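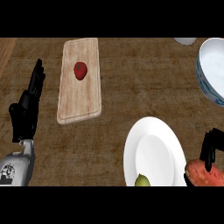
A tomato on a pale wooden board with a groove around the edge.

How to Oil a Wooden Cutting Board (and Get It Flat Again)

Wooden cutting boards are sold as things that will last a lifetime, and they will, provided you spend a small part of that lifetime rubbing them with oil. Most of us skip it until the board goes gray and fuzzy and starts rocking on the counter like a cheap restaurant table. This is all fixable in an evening, plus a night of leaving it alone.

What you need

Food-grade mineral oil. The drugstore kind is fine. I use Stotach board oil, which costs more and smells of nothing, same as the drugstore kind.
A lint-free rag or an old T-shirt you've stopped defending.
Coarse salt and half a lemon.
Fine sandpaper, if the surface feels rough.

Do not use olive oil. It goes rancid, slowly, and you will spend a month blaming the fridge.

Step 1: Clean it

Scatter salt over the board and scrub it with the cut side of the lemon. Leave the mess for a few minutes, then scrape it off, rinse, and wipe. If your board has a juice groove, run a corner of the rag along it with your fingernail behind it. Grooves collect everything they were meant to collect and then keep it.

Step 2: Dry it properly

Stand the board on its edge overnight so air reaches both faces. Laying it flat on a wet counter is how boards warp in the first place. Oil won't soak into damp wood, it will just sit there looking expensive.

Step 3: Sand, if you must

Go with the grain and use light pressure. Wipe with a damp cloth, let it dry again, and give it one more pass. My old Fairweather board needed this after a roommate put it through the dishwasher. We are no longer roommates.

Step 4: Oil it

Pour on more than seems polite and spread it over the top, bottom, and all the edges. The end grain drinks the most. Wait 20 minutes, and if there are dry patches, feed those again. Then leave it on its edge for a few hours and wipe off whatever is still shiny.

Fixing a slight warp

Lay a damp towel on the counter and put the board on it, hollow side down. Set something heavy on top and check it in the morning. A bend of up to 2 millimeters usually comes out. Anything worse, and you own a serving platter.

How often?

Once a month for a board you use daily. The water test is easier to remember: flick a few drops on the surface, and if they soak in instead of beading, get the oil out. A new board wants a coat every week for the first month — tedious, but then you can go back to neglecting it at the normal rate.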